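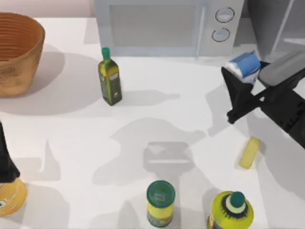 *台面上的微波炉,右侧两个旋钮,一上一下。*

# 说明书应该印在纸上

2026年7月23日

上个月家里换了一台电饭煲,牌子是 Gendia。箱子里有内胆、蒸屉、饭勺、量杯、电源线,还有一张名片大小的卡片,上面印着二维码和一行字:扫码查看使用说明。

我扫了。先跳出来的页面要我关注公众号,关注以后让我注册会员,注册要填手机号和验证码,然后选择型号。型号印在机器底部的铭牌上,我得把已经放好的电饭煲翻过来看。选完型号,打开的是一份整个系列通用的说明,里面有一半的按键我这台没有。我想知道的只是煮糙米要加多少水。

这件事花掉的时间不算多,也没有造成什么损失。但我越想越觉得它不合理,所以写下来。

我的看法很简单:卖给普通家庭的电器,包装里应当有一份完整的纸质说明书,不需要联网,不需要注册,打开就能看。电子版可以有,放在网上供人下载,作为补充。现在许多厂家把主次倒过来了,有的干脆只剩下电子版。

先说厂家的理由。常见的有环保、内容可以随时更新、现在的人都用手机。

环保这一条,我不是完全不信。少印一本册子确实少用一些纸。可是同一个箱子里,泡沫护角照放,塑料袋套着塑料袋,还有好几张彩印的促销单,铜版纸,两面印满。我那个箱子里的促销单加起来,足够印一份像样的说明书。既然有纸印“晒单返现”,就不能说没有纸印用法。要减纸,可以先从这些地方减。把说明书改成黑白、单一语言、薄一点的纸,也比取消要好。

更新这一条听上去更有道理,细想也有问题。电饭煲卖出去以后,按键的位置不会变,加热盘的功率不会变,内胆的刻度也不会变。需要更新的内容大概只有客服电话和维修网点。反过来,网上的东西随时能改,也随时能没。我有一台 Cirnex 的除湿机,用到第四年,水箱满了的指示灯一直闪,想查是什么意思,发现链接已经打不开。打电话问客服,对方说那个型号停产了,资料下架了,建议我看看新款。机器没有坏,只是没有人能告诉我那盏灯闪的含义。后来我在一个旧货论坛上找到别人拍的说明书照片,是早一批同款附带的纸质册子,拍得有些歪,字能看清。那盏灯的意思是滤网该洗了。

滤网洗完,灯就灭了。如果没有那几张照片,我很可能就把它当坏机器卖掉了。

再说“现在的人都用手机”。我母亲也用手机,她会打视频电话,会看天气,会买菜。但是让她站在灶台旁边,手上沾着水,眼睛老花,在一块小屏幕上把一份 PDF 放大、拖动、再缩小,去找第几页讲的是定时,她做不到,我觉得我也做得很勉强。纸质说明书可以摊开放在旁边,可以折角,可以在上面写字。她那本旧高压锅的册子上,用圆珠笔写着排骨多久、绿豆多久,比原来的内容有用得多。这种东西没有办法写在一个要登录的网页里。

还有一类人很少被提到,就是租房的人和买二手的人。房东留下一台洗衣机,没有卡片,也没有二维码,铭牌在背面靠着墙。如果当初有一本册子,它多半还塞在某个抽屉里,和备用钥匙、燃气卡放在一起。我搬进现在这套房子的时候,抽屉里就有一沓这样的东西,热水器的、油烟机的、门锁的,都是上一家留下的。油烟机是 Kettunen 的,早就过了保修期,我照着那本册子拆过油网,到现在还能正常用。

有人会说,电器应该设计得不用看说明书。我同意一部分。老式的微波炉就是这样,一个旋钮管火力,一个旋钮管时间,拧到哪里算哪里,谁都会用。我一直喜欢用旋钮的机器,控制方式摆在面上,手一放就明白。但就算是这样的机器,也有面板上看不出来的事情:哪些容器不能放进去,周围要留多少散热的空隙,转盘能不能用洗碗机洗,门没关严时会怎样。操作简单只能解决怎么开的问题,安全和保养还是要有人写清楚。何况现在大多数产品走的是相反的路,按键越来越少,功能越来越多,同一个触摸键,短按、长按、连按分别代表不同的意思。做成这样还不给说明书,道理上说不过去。

我也问过厂家能不能补一本纸质的。Gendia 的客服很客气,说可以购买,89元,不含运费。我那台电饭煲也没有贵到哪里去。我问为什么这么贵,对方说是单独打印装订的。我没有买,把 PDF 拿到楼下打印店印了,黑白双面,订书机订了一下,几块钱。所以成本不是主要障碍。厂家成批印刷,单价只会比打印店更低。

那么为什么要取消?我没有证据,只能说自己的猜测。一份纸质说明书给了用户就给了,之后双方没有联系。二维码不一样,扫一次就多一个手机号,多一个会员,以后可以推送滤芯、配件和新品。我注册之后的那个星期,收到过2条短信,一条是会员日,一条是净水器。如果厂家想要我的手机号,可以直接问,也可以用延长保修来换,这些我都能接受。把用户非看不可的东西放在注册后面,性质就不同了。我花钱买的是电器,知道怎么安全地使用它,应当包括在这笔钱里面。

做得好的厂家也有。去年11月我买过一台 Ultel 的小暖风机,价格很普通,附一本24页的册子,骑马钉,字号比一般的大。开头是安全事项,写得很短,没有把“请勿在浴缸中使用”和“请妥善保管保修卡”混在一起。接着是各部分的名称,然后是操作,后面有一张故障对照表,左边写现象,右边写处理办法。最后一页是维修电话和一个网址,网址打开就是同一份文件,不用登录。做到这些并不难,只要有人认真排一遍版。

我认为比较合理的做法,是给出一个最低限度。凡是通电发热的、带转动部件的、接水接气的,包装里必须有纸质说明,至少包括安全事项、基本操作、清洁保养和故障代码。其余的内容,比如食谱、联网设置、语音助手,可以放到网上。电子版应当公开下载,不以注册为条件,停产以后也要继续保留,保留多久可以讨论,我觉得不应该短于机器正常的使用寿命。机身上的型号要印在不用搬动就能看到的地方,这一条几乎不花钱,却很少有厂家做到。

在规定出来之前,个人能做的不多。我现在的习惯是,新东西到家先把电子版下载下来,存一份,再打印一份,和发票一起放进文件袋。文件袋放在厨房最下面那个抽屉,已经有点关不上了。哪天搬走,带得走的电器连册子一起带走,带不走的就把册子留在抽屉里,给下一家用。

至于糙米,那份通用说明里写的是加水到“糙米”刻度线,而我这个内胆上没有这条线。我按白米的刻度多加了一点,煮出来偏硬,下次再加一些试试。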